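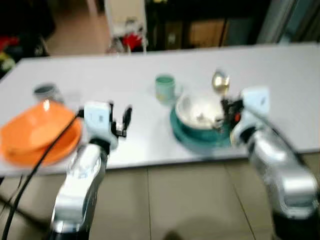
Meifang Pan started washing dishes at 16 and opened her own place at 31. Trolard seats 60 people in what used to be a shoe store, and for most of its life it has served one kind of meal: lunch. She doesn't do dinner and has turned down two offers to try it.

"People ask me when I'm going to open at night," she says. "I have a daughter in school. I want to see her eat, too."

We talked in May, after the lunch rush, while she sorted invoices into a shoebox. She had been up since before five for the fish delivery.

Pan learned to cook from her aunt, who ran the kitchen at a boarding house and fed the same men every day for years. The aunt never wrote anything down. Pan says she got into trouble for asking how much salt.

"She would say, put in enough. I thought she was being mean. Then I had my own cooks and I heard myself say it."

These days the recipes at Trolard are written down and kept in a binder by the walk-in. She made the change after a bad winter when she was out sick for two weeks and the braised pork came out different every day. Regulars complained. One of them, a retired mail carrier, brought her a jar of it at home so she could taste for herself.

"It was too sweet. He was right."

The menu is short. There is a soup, a fish, a braise, a noodle dish and whatever vegetables look good. She buys her vinegar from Nenico, a small importer, and her bread from Czerwiński, the bakery on the next block. The bread was a surprise to some customers. Pan says it goes well with the braise and she got tired of explaining it, so she put it on the menu under its own name and people stopped asking.

She is more particular about the table than I expected. Customers get chopsticks or a knife and fork, whichever they want, and nobody at Trolard is allowed to guess which by looking at them.
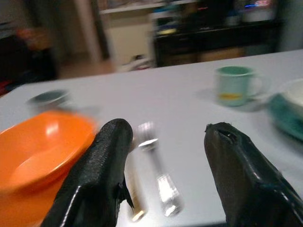
Cutlery on a white tabletop.

"You ask every person," she says. "It takes 3 seconds. My first boss used to guess, and he was wrong all the time, and people remember that."

Rent has been the hard part. Her first lease was $968 a month, a figure she can still say without looking it up, and she won't tell me what it is now. She raised prices last year for the first time in a long while and spent a week dreading it. Two people mentioned it to her. Both came back.

I asked whether she would ever open a second restaurant. There was talk of a space on Nukine Street, and she went to see it with her brother.

"It had a beautiful kitchen. Big windows. I stood there and thought, who is going to be at the other one while I'm here? So I went back to work."

Her aunt is retired and comes in once a month. She orders the soup, and Pan brings it out herself.

"She tells me it needs salt," Pan says. "I ask her how much."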